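七月、夜九時過ぎ。

カヴデン対プリロヴヴィルの録画を最後まで見た。最終スコアは67対65、残り2秒のフリースローで決着。中継の大半は観客席の名物応援団長に割かれ、第4クォーターの守備の切り替えにはほぼ触れず。カヴデンは残り5分でゾーンからマンツーマンに戻し、相手の外角シュートの確率を落としている。勝因はここだと考える。控えガードの出場時間は30分。得点は少ないが、スクリーンへの対応が正確で、ミスマッチを作らせていない。翌朝の記事に彼の名は一度も出てこなかった。
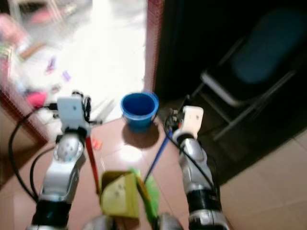
赤い柄と青い柄、緑のブラシ。タイルの床にて。

グロネル体育館の収容人数は最大1,000人。次節はここで行われる。床の反発が弱く、ドリブルの戻りがわずかに遅い。速攻主体のクイには不利に働くはずだが、前回の対戦では記録上その差は出ていない。標本が少なすぎるので判断は保留。

明日は前半だけ見直し、ピック・アンド・ロールの守り方を型別に集計する。表の列にスイッチの有無を追加すること。十一時就寝。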